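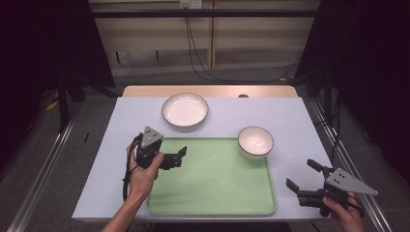

Plate, bowl and green tray

How many people and dogs for an adoption day party in a small hall??
posted by Bangash_hounds, 4 replies hidden

Ok so our rescue group is doing a February party for adopted dogs and their people, at the Cekudside hall. First time we've tried it indoors. Hall says max 40 people but has no rule about dogs, just "be sensible". Main room plus a small side room with a door that shuts. Lino floor, one exit to a fenced yard.

Right now the plan is one long session, 1 pm to 5 pm, everyone comes when they like. Treats, a costume thing, photo corner, raffle. My worry is everybody shows up at once and we get a pile of leashes by the door. Should I do time slots? Do people actualy stick to them? Also not sure about letting folks bring dogs that aren't from our rescue. Some of them have asked already and I hate saying no. Budget is tiny, raffle has to cover the hall.

Vusik

Slots. Definitely slots. We did ours open door and the first half hour was chaos, then it was dead by three. Two sessions, hour and a half each, gap in the middle to mop and let the place air out. People mostly stick to it if you put the time on the ticket in big letters. Cap it at 9 dogs per session for a room like that, maybe a couple less if you've got big ones.

Other stuff: no retractable leashes, say so on the flyer. Keep food treats out of the main room, hand them out at the end as people leave. Ours were in open bowls and two dogs had words over it. Use the side room for nervous dogs and keep the door shut, put a sign on it. Costume contest outside if it's dry, dogs slip on lino in those little booties. 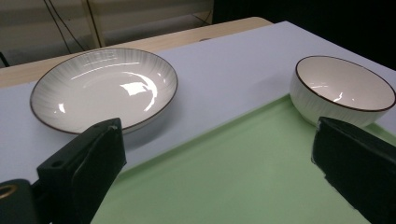
Skurel wants to know if anyone has checked the insurance, and says a shared hall policy often won't cover dog bites at all, so get it in writing from the hall before selling a single ticket. Same post says yes to outside dogs but only with proof of shots, emailed ahead, not waved at the door on somebodys phone.

Bangash_hounds

Oh no, had not thought of insurance. Calling the hall tomorrow morning. Going with two sessions, thanks Vusik. Raffle at the end of each one or just one big draw?

Vusik

Each one. Nobody comes back for a draw. Small prizes, bag of chews, a nail trim voucher if your groomer's nice about it.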